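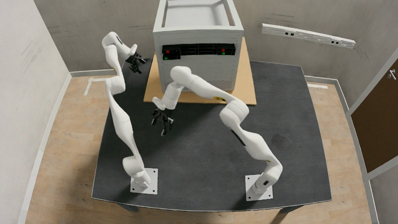

Two arms are harder to teach than one, according to Lamduan Klinhom, and most of the difficulty sits with the person holding the controls. She has been driving pairs of arms by remote control for Vainio since July, first in simulation and later on the real bench at Niltcombe.

"You think your hands already know how to work together," she says. "Then you have to reach for something through a headset and you find your left hand has stopped because you're watching the right one."

Her colleague Pichit Ruangrit set up the simulated room where new operators start. It has the table, both arms and a model of the cabinet with its black modules, standing on its board at the back. He put scuffs on the walls and tape on the floor too. "I wanted it a bit shabby," he says. "People drive differently in a clean white void. They get careless with the elbows."

The elbows come up often. An operator steers the two grippers and the software works out the rest of each arm, so a forearm can swing across the front of the cabinet while everyone is looking at the fingers. In simulation that costs a reset. At Niltcombe it once cost them a module, and Ruangrit still has it on his desk.

A new operator records 50 demonstrations before any are kept. After that Klinhom watches each one back and throws out those with long pauses. A model trained on them learns to pause as well, she says, and will hang over the work for seconds at a time.

How many good ones are enough? For a single reach and grip, 70 did the job last time. The longer task, where one hand steadies and the other pulls, took 230, and Ruangrit isn't sure it's finished. "It does well from the left," he says. "From the right I'd want more."

They have tried guiding the real arms by hand as well. Klinhom likes it for short movements – you can feel when the wrist is near its limit – but it doesn't suit two arms. "I'd need to be twice as wide."

She now works sessions of about 2 hours, then hands over to someone else. Her last few recordings of the day used to be the ones she deleted.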